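Participants wanted: household tidying and bathroom items study, Immont site

Sarantis is looking for people to take part in a study of how everyday household items are handled, packed and put away. Sessions run through April at our Immont site, on the second floor of the Grernumura building. You don't need any experience. If you have ever wiped down a sink and put everything back where it goes, you can do this.

What you will be doing

You will sit or stand at a table and work through short tasks with ordinary household things: soap dishes, toothbrush cups, food boxes, lids, folded cloths and small bottles. A typical task is to put a bar of soap in its dish, fit the cover, move the dish to a marked spot and then take it all apart again. Some tasks are repeated many times with the items starting in different places. Others are done once, followed by a few questions about what was easy and what was awkward.

The bathroom set is where most of the open places are. It covers soap dishes with and without inner trays, bars of soap in several shapes, and lids that have to be lined up before they will close. The work is light but it is repetitive, and people who like to rush tend not to enjoy it.

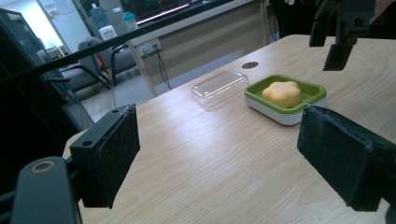 Bathroom set: yellow flower-shaped soap in its green and white dish, with a clear lid.

Each visit lasts 3 hours, including 2 breaks. We ask everyone to commit to at least 2 visits. Morning visits start at 9:15 and afternoon visits at 1:30. Please come on time, as late arrivals may have to be moved to another slot.

Who can take part

You must be 18 or older and able to use both hands comfortably for the length of a visit. Left-handed people are very welcome - we are short of them. You should be able to read simple written instructions in English. Reading glasses are fine.

Some of the soaps are scented. If you have a skin condition or an allergy to soap or fragrance, tell us when you apply and we will offer you the kitchen set or the packing set if there is room. Please take off rings and bracelets before you start. Small lockers are provided.

Pay

You will be paid $100 per visit by bank transfer, normally within 3 weeks. If you have to stop partway through, you will be paid for the hours you have done. Parking behind the building is free, and the Bukirley bus stops across the street. We do not cover travel costs.

Recording and privacy

Tasks are recorded on video. Recordings are stored under a participant number, and your name and bank details are kept separately. You will get a consent form to read before your first visit, and you can withdraw at any time.

How to apply

Write to Malsha Ranasinghe, participant coordinator, at the Sarantis front desk in Immont, or fill in a card there. Include your name, a phone number, which hand you write with, and whether mornings or afternoons suit you better. Places are filled in the order we hear from people. If the bathroom set is full, we will keep your details for the next round unless you ask us not to.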